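Section 4: Recording Cloth Examples with the Hand-Held Gripper 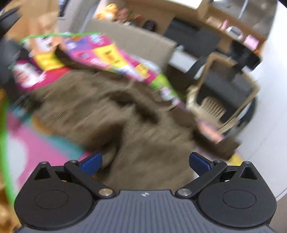

Umesh Singhal

By now you have charged the grippers and paired them with Clusturo, and I hope you've had a little time to squeeze the fingers open and shut and get a feel for them. This section takes you through your first proper cloth recordings. Cloth takes some patience, so please be kind to yourself for the first dozen or so. Mine were dreadful!

What we want from you is plain, everyday handling. The Tomar learning system studies how your hands moved and what the camera saw while they moved, and it does best with cloth that looks the way cloth looks at home -- a brown ribbed garment lying in loose folds over a bright play mat is just the sort of thing. Chairs, toys and shelves in the background can stay where they are.

Before you start

1. Choose one garment. Thick, ribbed cloth is easier to grip than anything thin and slippery, so keep the silky things for another day.

2. Wipe both blue finger pads with a dry cloth. The texture on them does the holding, and lint fills it up faster than you would think.

3. Check the silver pivot pins and the small screws at the finger ends. They should be snug. If one turns under your fingertip, see Section 9.

4. Drop the garment onto the surface from waist height and leave it as it lands.

Recording

5. Open Clusturo, choose Cloth, then Fold, and type in a short name for the garment.

6. Hold the grippers with the fingers wide open and wait for the two short beeps.

7. Bring one gripper to a raised fold, with a pad on each side of it, and close gently. Then do the same with the other gripper at a second spot.

8. Lift, spread and fold as you normally would. If you drop a corner, just pick it up again and carry on. We like those recordings very much, and there is no need to throw them away.

9. Set the cloth down, open both grippers fully and hold still until you hear the long beep.

Note: Quick turns of the wrist will blur the camera's view. A little blur is fine and you needn't repeat a recording over it, but if you find the whole thing is a smear from start to finish, slow down a touch on the next one.

Note: A full cloth set is 62 recordings. Most people like to split it over two sittings, and I'd suggest a cup of tea in the middle. Shake the garment out between recordings so that it never starts in quite the same shape twice.

Caution: Keep your free fingers away from the pivot pins while the gripper is closing. The pinch is small but you will remember it.

Caution: Don't pull hard against a garment that is caught under a chair leg or a piece of furniture. Open the fingers, free the cloth by hand, and mark the recording as Interrupted.

When you finish, leave Clusturo open until the upload bar is full. If it stops with message 13, the storage card needs more room -- clear out the sets you have already sent and press Resume.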